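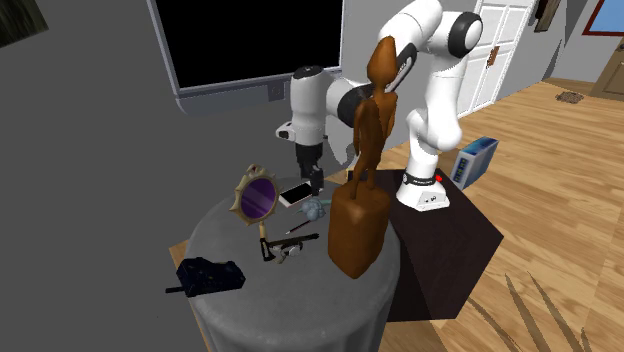 首页 列表归档 按主题浏览 按作者浏览 订阅设置 帮助

主题:回复:仿真组桌面抓取课题的场景规范与提交安排
发件人:Eun-seong Han
收件人:Firnbridge 学生机器人社邮件列表
抄送:Gayan Bhuiyan,Mal-soon Ki

各位同学、各位指导老师:

Do-yoon Noh 同学代表仿真组提出的问题已收悉。指导组于昨日下午召开会议,对来信所列事项逐一进行了讨论,现答复如下。为便于查阅,来信原文引用于各段答复之前,与本议题无关的部分已作删节。

> Do-yoon Noh 写道:
> 指导组各位老师:
> 仿真组本学期承担桌面抓取课题,计划在八月的校际展示中提交。目前圆桌场景已经搭好,物体摆放完毕,机械臂可以从初始位姿运动到桌面上方。在继续推进之前,有几件事希望得到明确答复。
> 第一,场景中的物体是否必须全部来自社里的公用模型库?我们现在用的手持镜、木雕人像和相机都是组员自行整理的模型,公用库里没有对应条目。

关于第一项。课题规范中“物体应取自公用模型库”一条,制定时的主要考虑是各组成绩之间可以比较。指导组同意,仿真组可在本课题中使用自行整理的模型,但须满足以下条件:模型来源与许可应写入说明文件;质量、摩擦系数与碰撞外形应逐项列出,不得沿用软件的默认值;上述模型应于展示前并入公用模型库,供其他小组使用。并库工作由 Bit-na So 同学负责接收,命名方式按现行办法执行,请勿使用中文文件名,也请勿在文件名中加入个人姓名。

木雕人像一项需要另行说明。该物体细而高,底座为较厚的方块,重心位置对仿真结果影响较大。请仿真组在说明文件中给出重心的取值依据。如系按均匀密度由软件自动计算得出,照实写明即可。

> 第二,手机目前平放在圆桌靠后的一侧,夹爪从正上方接近。两指夹爪夹取平放的薄片物体,成功率不高,组内有人主张把手机改为斜靠在别的物体上,也有人认为这样等于降低了题目难度。想请指导组裁定。

关于第二项。指导组意见为维持平放。薄片物体的抓取是本课题设题时有意保留的难点,改变初始姿态后,所得结果无法与 Pesteo 组上学期的记录对照。仿真组如希望研究斜靠姿态,可以作为附加实验提交,单独成表,不计入主要结果。

同时提醒仿真组,平放物体的抓取并非只有自上而下夹住窄边一种办法。先将物体推至桌沿再行夹取,在规范中是允许的。圆桌的桌沿为弧形,推移方向与桌沿的夹角随位置而变,请在设计动作时予以考虑。桌沿左前方已放有相机,推移路线如经过该处,应事先作碰撞检查。

> 第三,关于试验次数。规范写的是每种物体 90 次,但没有说明中途因仿真发散而终止的算不算在内。Stetis 组告诉我们他们没有计入,我们不确定这样是否合规。

关于第三项。规范原文确有疏漏,现予补充:每种物体须完成 90 次有效试验。因仿真数值发散而终止的,不计入有效试验,但应保留日志并在报告中列明次数及发散时的状态。因机械臂规划失败、夹爪碰撞其他物体或物体跌落而终止的,一律计为失败,属有效试验。各组不得自行增设剔除条件。Stetis 组已提交的数据,请由该组对照本条重新核对,如有出入,在下次例会前补交更正说明。

> 第四,桌上物体之间的间距。手机前方紧挨着一个灰蓝色的不规则小物体,再往前是一支笔,夹爪下降时余量比较小。规范里对最小间距没有规定。我们希望保留目前的摆法,因为比较接近真实桌面。
> 第五,圆桌以外的房间布置(墙上的显示屏、门、画框、植物等)是否需要固定?组内计划在后期更换背景,用来检验视觉模块。

关于第四项。指导组同意保留现有摆法,不另设最小间距。各组应在报告附录中列出全部物体的初始坐标与朝向,以便他人复现。随机扰动的幅度由各组自定,但须在正式试验开始之前确定并书面告知指导组,试验开始后不得更改。

指导组在讨论中注意到,目前桌面上对各物体的称呼尚不统一。来信所称“灰蓝色的不规则小物体”,在组内任务表中有两种不同的写法;靠近镜柄根部的黑银两色手持工具,一处写作钳子,一处写作订书机。名称不统一,将直接影响语言指令部分的评测。请仿真组对照模型文件确定每一物体的唯一名称,并于提交任务表时一并更正。在名称确定之前,涉及这两件物体的指令暂不纳入评测。

关于第五项。背景更换属于视觉模块的检验内容,指导组予以支持。主要结果应在现有背景下取得,即灰色墙面与浅色木地板的房间,机械臂底座及其下方深色方台的位置不作改动。方台台面上的白蓝色小盒请予保留,但应确认其不在机械臂的运动范围之内;如在范围之内,须加入碰撞模型。更换背景后的结果另行报告。手持镜的镜面为光亮的紫色,背景与光照变化后反射内容随之改变,建议将该物体的识别结果单独列出,以免与其他物体的误差混在一起。

> 第六,报告篇幅和人员署名如何处理?此外,Kanaujia 组询问能否直接使用我们的场景文件。
> 以上各项,烦请答复。
> 仿真组 Do-yoon Noh

关于第六项。报告正文以 6 页为限,附录不限。署名按实际贡献排列,由组长提出,全体组员书面确认后报指导组备案。仅参加例会而未承担具体工作的同学,列入致谢,不列入作者。

场景文件可以共享。Kanaujia 组使用时应注明出处及版本号,并不得在共享目录中直接修改原文件。如需改动,请复制至本组目录后进行。上学期曾发生两组同时写入同一文件、导致关节限位参数丢失的情况,恢复工作耗费了整整一个下午,望各组引以为戒。

另有若干事务性安排,一并通知如下。

一、计算节点的使用。仿真组与 Stetis 组共用 2 个计算节点,长时间批量任务请安排在晚间八时之后提交,并在登记表中填写预计时长。白天时段优先保证调试与教学使用。任务异常占用节点的,由 Gayan Bhuiyan 老师通知后终止,终止前会尽量保留中间结果,但不作保证。

二、新成员培训。本学期新加入的同学须先完成夹爪控制与坐标变换两个练习,经组长检查后方可提交正式试验。练习材料已由 Mal-soon Ki 老师更新,旧版中末端坐标系的朝向有误,凡按旧版完成练习的同学,请重新核对自己的变换矩阵,特别是夹爪竖直朝下时的姿态。

三、中期检查。各组须于中期检查时现场运行一次完整流程,从初始位姿开始,至物体放置于指定位置为止。检查时随机指定物体,不事先通知。检查中允许失败,但组员应能说明失败出现在哪一环节,并能在日志中找到相应记录。检查结果不排名,仅作为展示前调整分工的依据。

四、说明文件的格式。请统一使用纯文本,长度单位用米,角度单位用弧度。此前收到的说明文件中,毫米与米混用的情况较多,请各组长在提交前复核。

对上述答复有不同意见的,请直接回复本列表,不要在私人群组中另行讨论,以便其他小组了解情况。补充规定将写入课题规范的下一版,下一版发布之前以本邮件为准。

此致
敬礼

Eun-seong Han
Firnbridge 学生机器人社指导组

上一封 下一封 按主题返回 返回归档目录

读者留言

Bit-na So:模型并库的接收目录已经建好。请把视觉网格和碰撞网格分开存放,碰撞网格尽量用凸分解后的版本。手持镜的边框是扇贝形花边,碰撞外形可以适当简化,简化前后的尺寸差请写在说明里。

Do-yoon Noh:收到,感谢指导组答复。物体名称今晚组内统一,任务表随后重发。推至桌沿的方案我们之前没有考虑过,先在手机上试做,扰动幅度确定后另行书面报告。

Stetis 组值班:关于发散试验的问题,我们的日志都有保留,可以补列。想再确认一点:夹爪与物体发生穿透、但仿真没有终止的情况,应当如何归类?

Gayan Bhuiyan:回复楼上,仿真未终止的,按最终结果判定成功或失败,同时在备注栏标明穿透。若穿透次数偏多,请先检查时间步长和接触参数,再继续跑批量任务。

Kanaujia 组:已复制场景文件至本组目录,版本号写在报告首页脚注中。请问植物模型的叶片是否带碰撞?我们导入之后加载时间明显变长。

Do-yoon Noh:回复 Kanaujia 组,植物只作背景使用,碰撞可以关闭。关闭之后请在你们的说明文件里记一笔。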